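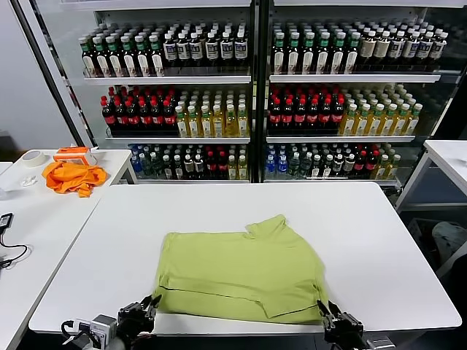 *A short-sleeved shirt on the table, partly folded.*

## Call for participants: family caregivers of people in cancer treatment

The Clistlow Caregiver Study is looking for adults who look after a parent, spouse or other relative during chemotherapy or radiation. We want to learn how families divide the work at home during treatment: meals, rides, medication lists, laundry, phone calls, nights.

**Who can take part**

- You are 18 or older.
- You give unpaid care to a relative who started treatment within the past year.
- You live with that person or see them at least 2 days a week.
- You can talk comfortably in English.

You don't need to be the main caregiver. Siblings who share the care may both sign up, but each will be interviewed separately. Paid home health aides are not eligible for this round.

**What you will do**

There are 5 phone interviews, spread over ten weeks. Each takes less than an hour. Between calls you keep a short diary, on paper or by email, of what you did that day and what you put off. If your relative is admitted to the hospital or you need to stop, tell us and we will pause or end your part. Diaries that are only partly filled in are still useful to us.

We will not ask for your relative's medical records, and we do not give medical advice. Names are removed from the interview notes before anyone outside the study team reads them.

**Payment**

You receive a gift card after each interview, including the last one if you finish early. There is no travel. Interviews begin in July, with evening times available.

**How to sign up**

Write to Gunnel Solheim, Clistlow Caregiver Study, Room 461, Helard Building, Joltstead. Include your name, a phone number and the best time to call. Povilas Butkienė handles the screening calls, which take ten minutes. Please don't send medical details in your letter.

Posted June 3, 2020. Study reference 502.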